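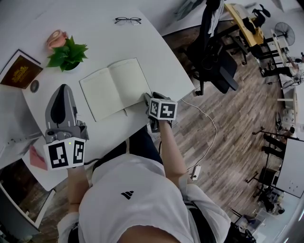

Planinora Reading Rooms, second floor - walkthrough of desks, lighting and exits, 16 November 2019. Really pleased with how this floor is coming along! The biggest comment from our September visit was about sharp desk corners at hip height in the narrow aisle, and a curved white desk with enough surface for an open notebook is a fine answer to it. I'd love to see that shape on the first floor too.

1. Aisles clear to both exits
OK. Walked both routes with the lights off and the exit signs led me the whole way.

2. Desk edges and legs
OK. No chips, no wobble. Retighten the bolts at the next visit.

3. Cords and cables
Needs work. Two cords cross the path by the Standley shelving. Please run them along the wall - the clips are already in the supply closet.

4. Lighting
OK, and lovely. Reading at 300 lux on the desks near the windows, a little less at the back.

5. Fire extinguishers
OK. Unit 63 has a fresh tag. The pin seal is whole.

6. Shelving anchors
Partly done. The Kusuma bookcases are fixed top and bottom; the tall one by the stairs still has only its top bracket.

7. Stair treads
OK. New grip strips on every step, and they feel great underfoot.

Items 3 and 6 go on work order 1163.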